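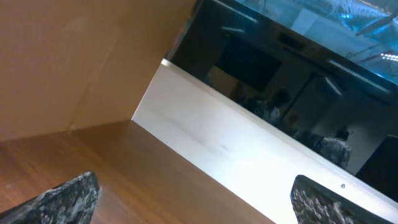 Lindemann table top, reddish-brown wood finish, bought in July to replace a Sander desk I had used since 2004. Price paid was 39 for the top alone. The legs are sold separately and I kept my old ones.

Surface. The grain runs in thin streaks, with fine lighter and darker lines. There is a slight sheen where the light catches it. Under a desk lamp this produces some glare at low angles, so anyone reading printed drawings at it should place the lamp to one side. A matt option would be welcome.

Flatness. I checked it with a steel rule along both diagonals and found a dip of 2 mm near the middle. Acceptable for writing and general bench work — less so for cutting mounts, where I put a board underneath.

Wear. Cardboard boxes slide across it without marking. A ceramic mug with an unglazed foot left a fine scratch in the first week, which furniture wax reduced but did not remove.

Fixing. Pilot holes are not supplied. The leaflet gives hole positions for Neson legs only, and the drawing is too small to measure from. Aiguo Ding at the shop sent me a larger copy on request, quoting part 3180.

Sound value at the price. I would buy it again for a workroom, though probably not for a dining table.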